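4. Planning the equipment purchase

4.1 What the money has to cover

The study began with a list of tasks and no list of machines. Stinthorpe had set aside one sum for shelf work in general stores, to be spent within the first year, and the shop partner, Flores, wanted to know what it would be asked to house, power and keep clean. We therefore had to settle on a purchase before any trial had been run. This section sets out how we did so and which parts of the plan changed along the way.

We split the budget into four parts: the arm or arms, the hands, the base and its safety equipment, and everything else. The last part covers spare fingertips, mounting plates, cables, a work table, transport, staff training and the first service visit. In our first draft it was the smallest of the four. Duangjai Srithong went through the purchase records of two earlier projects at Stinthorpe and found that in both of them this part had been underfunded, and that the shortfall had been met by putting off repairs. In the revised plan it is second only to the arms.

4.2 From stock list to requirements

Flores gave us its stock list for household goods, which held 694 product lines at the time of copying. Fredy Londoño sorted these by outer shape, packaging and surface. Weight turned out to be a poor guide to cost. Nearly all the lines fall within the payload of the smallest arm we considered, and paying for a stronger one would have gained us very little. Shape and packaging mattered far more, and they pushed the money towards the hands.

Drinkware and food containers were the hardest group to plan for. The goods differ widely in width, many have smooth curved sides, and some are sold in a loose clear wrap that can slip against the item inside. Lids add a further problem. A hand that lifts a container by the lid may open it, so the grip has to be low or at the side. In Figure 4 a lidded container is held in this way, with the thumb under the lower edge and the fingers along the right side. The other hand rests open on the front edge of the shelf.

Three requirements came out of this part of the work. The hand must open wide enough for a squarish container and still close on a narrow bottle neck. It must be able to support an item from beneath while holding it from the side. It must also reach an item standing behind another one without pushing the front item off the shelf. The third of these ruled out two wide parallel grippers that had otherwise scored well on price.

Glare was noted as a separate matter. Clear lids and plastic wrap throw back the shop lighting, and depth cameras at the cheaper end of the range tend to return gaps at such places. We moved a small amount from the base to the cameras for this reason, and kept the lighting in the shop as it was. Flores had told us early on that it would not change its lights for a trial.

Figure 4. Shelf work in the drinkware group. A white container with a domed clear lid is held at its side and lower edge. Wrapped bottles and shaker bottles stand on the middle shelf, with boxed bottles and perforated baskets on the shelf below.
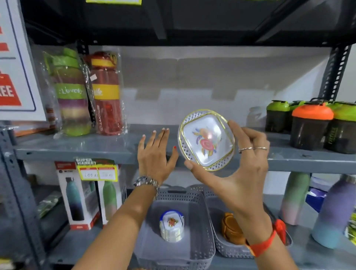

4.3 One arm or two

The largest single choice was whether to buy one arm or two. Wálter Llanos argued for one, on the grounds that most of the lines can be lifted by a single hand and that the second arm would stand idle for much of a shift. Jessie Munro argued for two. Her case rested on the tasks around the lift: steadying a basket while something is taken out of it, holding back a neighbouring bottle, or turning an item to read its label.

We asked for quotations on both layouts. Zesach offered a single arm with a longer reach, and a pair of shorter arms on a shared column. The pair cost more to buy and needed a heavier base, but both arms used the same joints and the same controller, so one set of spare parts would serve for either. With the single long arm we would have had to hold its own spares and accept a stoppage whenever it failed.

The plan that went forward is for two arms bought in two steps. The column and controller for both are bought at the outset, together with the first arm. The second arm is ordered only if the first stage shows enough tasks that need it. We set the test at 10 of the 100 tasks in the trial set. Below that number, the money reserved for the second arm goes to a further set of hands.

4.4 Hands and fingertips

For the hands we chose a three-finger model from Vusten with fingertips that can be changed without tools. The fingertips wear quickly on cardboard edges and on metal shelving. We budgeted for them as a consumable, in the same way as one would budget for gloves, and asked Vusten to hold the price for the length of the project. Valentina Maldonado also obtained a quotation from a local workshop for moulding plain fingertips in house. The plain ones are much cheaper and will be used for practice runs on the work table.

A suction tool was added late in the planning. It is of little use on textured or perforated goods, but it suits flat boxed items and the cost is low. It shares the mounting plate with the hand, and changing over is done by the operator.

4.5 Timing of payments

Delivery times shaped the plan nearly as much as prices. The arm had the longest wait, and the quotation from Zesach was valid only until the end of September. We placed that order first and left the hands until the measurements from the stock list had been checked a second time in the shop. The work table, shelving and a stock of practice goods were bought last, from Flores, at shelf price. Using the same goods and the same type of shelf in the laboratory keeps the set-up close to the shop floor, and damaged items can be replaced within a day.

Service costs after the first year are not included in the plan. Both suppliers declined to fix a price that far ahead, and we have listed these costs as an open item in Section 7.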